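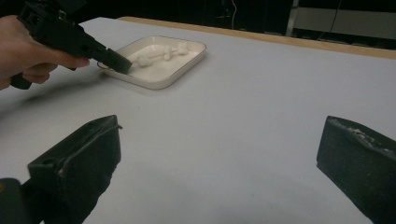
Gistport Tenants' Association
Minutes of the December meeting, Wednesday, 7 p.m.

Present: Evanthia Sfakianakis (chair), R. Dunmore (minutes), the Fallora Street and Minja Court reps, nine other tenants.
Apologies: the rep for the north block. Management was invited and did not reply.

1. Minutes of the last meeting
Agreed with one change. Under "Hot water," the words "has been fixed" now read "is said by management to have been fixed." Two people in Minja Court ran cold showers that same week.

2. Laundry room price rise
The wash price went up by 30 cents last month. The notice in the lobby blames "rising costs" and gives no figures. The chair has asked for the figures twice. She read out the answer she got, which thanked her for her interest.
The Fallora Street rep felt we should wait and see what the new year brings. Others pointed out that we waited and saw last time, and the price never came back down.
Action: Chair to write again and ask for the service contract by name.

3. Tronex door entry system
Management wants to replace our keys with the Tronex phone app. The leaflet promises "100 percent peace of mind." The meeting had less than that. Questions raised:
- What does a tenant without a smartphone do?
- What happens when the power is out?
- Who can see the record of when we come and go, and how long is it kept?
- Is there a monthly fee after the first year? The leaflet has a star next to "free" and no note at the bottom to go with it.
One tenant said her sister's building has something similar and likes it. It was asked whether the sister's building had been there through a winter with it yet. It has not.
Vote on asking management to hold off until we have written answers: carried, 2 against.
Action: R. Dunmore to type up the questions and hand them in at the office, and get a dated receipt this time.

4. Bike storage
The survey came back with 20 forms. Management's summary says tenants "strongly support" paid lockers. The forms the chair was allowed to look at mostly asked for the broken rack to be welded back to the wall. There was no question about lockers on the form.
Action: Minja Court rep to ask for the full set of forms. Rack to go back on the repair list, where it has been since spring.

5. Holiday potluck
Same room, same sign-up sheet by the mailboxes. Last year's sheet produced six potato salads, so people are asked to read it before writing on it. Management has offered to "contribute." No amount was given and the meeting agreed to plan the food without it.

6. Any other business
The hall light on the third floor of Fallora Street is out again. The parking lines have been repainted and the spaces look narrower. Fallora Street rep will bring a tape measure.

Meeting closed 8:40 p.m. Next meeting in the new year, date to be posted in the lobby.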